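Notebook, Panow bench - April

Cloth wipe-down, second session. Started 9:20, one batch of cloths from the Clallex order, all laundered before use. Goal is still the same: settle on a cloth and a folding method for the dry pass, then write it up for the Brouwer side so both rooms do it the same way.

Laundering notes. Cloths went through at low heat without softener. Softener left a film on the last batch and the film showed on the glass test plate. Dry weight of the batch after laundering was 398 g, logged on the sheet by the scale. Lint on the plate after the first pass was acceptable, worse along the hemmed edge than in the middle of the cloth. 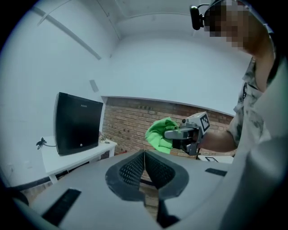
Entry by the bench lead, textiles and surfaces

Green cloth held bunched, brick wall behind. Bunched is the grip I want to drop for the dry pass. Folds end up wherever they end up, the contact area changes from stroke to stroke, and a loose corner trails. For picking up and moving a cloth it is fine.

Folded in quarters, the same cloth gave an even stroke on the test plate. Refolding to a clean face takes longer than I would like - 20 seconds with practice. Ran 6 plates folded and 2 bunched. The folded plates had fewer streaks. Not enough bunched plates to say more than that, so repeat before anything goes into the write-up.

Rilon spray: one pump per plate, onto the cloth. Spraying the plate directly left drops at the lower edge and the dry pass smeared them.

To do:
- repeat bunched plates, same batch
- trim the hem on one cloth and check lint again
- ask Brouwer what wash setting they use
- new label for the used-cloth bin, old one is unreadable

Stopped 11:45. Cloths back in the wash, plates left in the rack.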